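Cellule cuisine Tradia, contrôle logiciel avant essais
6 août 2021, pile Hultine, commit 1746

1. Perception
Évier inox et plan blanc brillant : reflets à masquer dans le nuage de points. Seuil de confiance à 22, conforme.
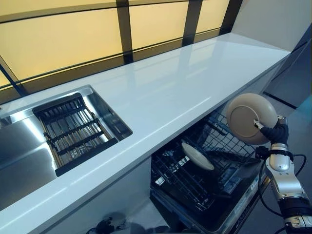
2. Planification
Assiette saisie par le bord. Marge de collision avec les paniers : 20 mm. Vérifier le maillage des picots.

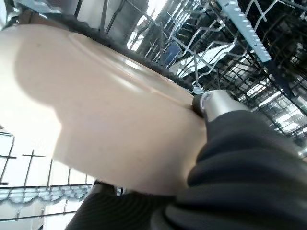
Limite d'effort des doigts relue dans Dekker, conforme. Journaliser à 30 Hz.

3. Ombres du bras
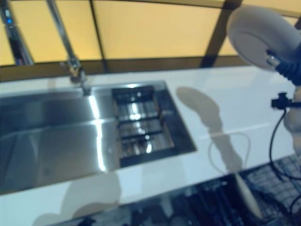

Filtre d'auto-occlusion à reprendre, ticket ouvert dans Budbridge. Point non soldé.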